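Workshop tips: towels and cloths for the gripper table

Clikcombe Robotics Club, tips page, updated 30 July 2021

The towel folding task looks easy on the club sheet and takes most teams the whole term. These are the tips that get passed around the benches, written down so new members can find them.

Buy towels with a bound edge. A plain cut edge rolls up and gets lost in the pile, but a thick binding gives the fingers something firm to close on. Pick a binding in a dark color if your cloth is bright. It is easier to see on a screen, and the students working the gripper will thank you.

Wash new microfiber once before using it, on its own and without fabric softener. Dry it on low. Softener leaves a coating that makes the cloth slide around, and fresh towels shed a lot of lint.

Start at a corner. Lay the towel flat, open the fingers wide and bring one down on the cloth with the other over bare table. Then close slowly. Going in from the middle of a side picks up a fat bunch of fabric that is hard to lay down again.

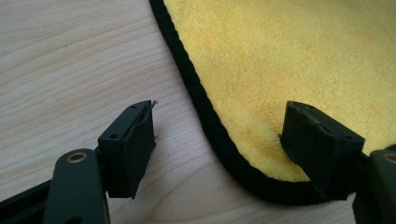
Lining up on the corner of a yellow microfiber towel, one finger on the cloth and one over the wood.

Look over the rubber pads before each session. Corners lift first. Trim a loose flap with nail scissors or put on a new pad – do not glue it down, as the glue dries hard and snags. Pull off towel fibers with a strip of masking tape.

Wipe the tabletop with a barely damp cloth and let it dry. Skip furniture polish. Teams in the Prulora class used it in January and spent two meetings getting it off again.

Keep seven towels in the box and use six. The last one stays folded as the model for what a finished fold should look like.

For the Bastov Cup, the towel has to be folded in 70 seconds, starting flat. Practice without the clock first. Once a team can do the fold cleanly several times in a row, bring out the timer.

Towels go back in the bin in room 613 after class, shaken out over the trash can – not over the bench.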